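An open day at Prerkov: three grippers and a lot of cable

Posted in May by Imtiaz Seneviratne
216 shares | 30 comments

The invitation promised "an end to the picking problem", and I have been to enough of these to know that the picking problem is usually still there when the coffee is cleared away. I went anyway. We sort returned office kit for a living, mostly keyboards, mice and boxes of leads, and my bosses would like to know why we still do it by hand.

Prerkov is an integrator. It doesn't make grippers, it fits other people's, and the point of the open day was to let visitors try a few of them on the same jobs. I liked that idea. Most shows give you one maker, one arm and one item that has been chosen because it is easy to hold. The jobs this time were cables, mice and a cardboard box, which is close enough to my own week that I stopped sulking about the train fare.

You put on shoe covers at the door, sign a sheet and get a talk. The talk ran to 30 minutes and had one useful slide, a list of things the staff had given up on. I would have swapped the rest for more of that. Then we were let loose on the tables, in small groups, with someone from the firm to step in if an arm did something silly.

The first gripper I tried was the Finivari, a two-finger linkage type, all black plates and silver screws. The job was a mains lead, bundled and tied. You bring the fingers in either side, close, and lift. I had my doubts, as cable is springy stuff and a bundle gives way under pressure, so the controller can think it has a good hold when it has hold of very little. My first two goes were poor. On the third I went in close to the tie and got it.

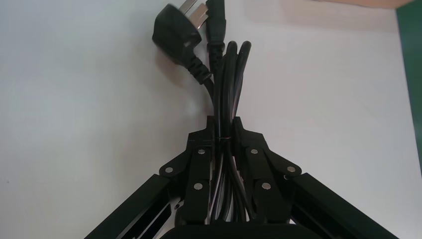

What the tie does for you

I kept coming back to this through the afternoon. Grip a bundle just under its tie and the strands stay together between the fingers. Grip it lower down, where they start to fan apart, and each one goes its own way. I asked our guide how the gripper got on with leads that had no tie at all and was told they were "working on it". Fair enough, but at our place most of the leads come in with no tie. They come in as a lump. A demo where each lead has been neatly bundled first has already had the hard part done by a person.

The plug matters too. A moulded plug is a fair weight compared with the cable under it, and if it sits high above the fingers it wants to tip the lot over. I asked for a slow lift, then a fast one. The slow lift was fine. The fast one dropped the lead, and to their credit they let me try it again and it dropped again.

I also asked about numbers. The brochure says the Finivari has been through 1000 picks in the firm's own tests. It doesn't say picks of what, and the man on the table didn't know either. He wrote my question down. I have not had a reply so far.

Round two was smaller leads. USB ones are lighter and thinner, and they lie flatter on the table, so the fingers have to come down lower before there is anything to close on. Go too low and you scrape. There was a fair amount of scraping in our group, mine included.

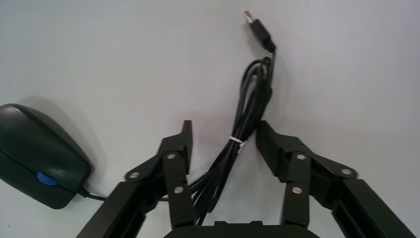
Clutter is the thing I really wanted to see, and most demos avoid it. A lead on its own is a toy problem. Put a wired mouse next to it, with its own cord running off behind the left finger, and you have something like a real tray: two black cables, one to pick up and one to leave alone. The white twist tie helped me a good deal, as it was the one part of the bundle I could find at a glance on the screen. I asked whether the software was using it in the same way. The answer was yes, a bit, which I took to mean yes, a lot. Swap it for a black tie and I would like to watch again.

The view from the wrist camera is good for the last few centimetres and not much use before that. With the fingers in the lower half of the picture, you lose sight of whatever has slipped behind them. Twice I closed on what I thought was one cable and came up with a loop of the other. There is a second camera you can switch to, but nobody in my group got on with it. The lag was small, and still enough to make me overshoot.

Next up was the Palumbo, which has textured pads with a diamond pattern on them, and this was the one I warmed to. I used it by the white table with the box beside it, mouse and cables in a tangle inside. On the far side another arm had a gripper with several jointed fingers, the Tuder, hanging over a table of its own. I was hoping for a straight contest between the two on the same box. We were told there wasn't time. 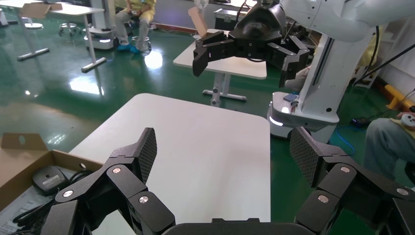 Imtiaz Seneviratne

So this is only half a comparison. The Palumbo held a mouse better than the Finivari did, and I put that down to the pads, though I can't prove it. It went over the edge of the box without catching a flap in most of my tries. It did no better with loose cable. One tug on the tangle and the mouse came along as well, and then you are untangling things in mid-air with two fingers, and you can't.

As for the Tuder, I watched roughly 10 minutes of it being driven by one of their own people. It opens wide and looks clever. I saw it pick up one thing, put it down and pick it up again. They wouldn't give a price for it on the day, and I have learnt what that means.

If you go to the next one, take your own leads. I had a phone charger in my bag and wish I'd asked to use it before the last session, when the arms were already being parked. Ask for the fast lift. Ask what happens after a drop, too: in our session a person reached in and reset the lead each time, and that person is not in the sums on the back of the brochure.

Would I buy any of them? Not for leads. For mice, already out of the box and spread on a table, I might take a Palumbo on trial, if Prerkov will let us have it for a month and not charge for the fitting. I've asked. I've also told the two people on our sorting bench that their jobs look safe enough, and they asked me to bring back some of the shoe covers.

Text and opinions copyright Imtiaz Seneviratne | Contact | Back to top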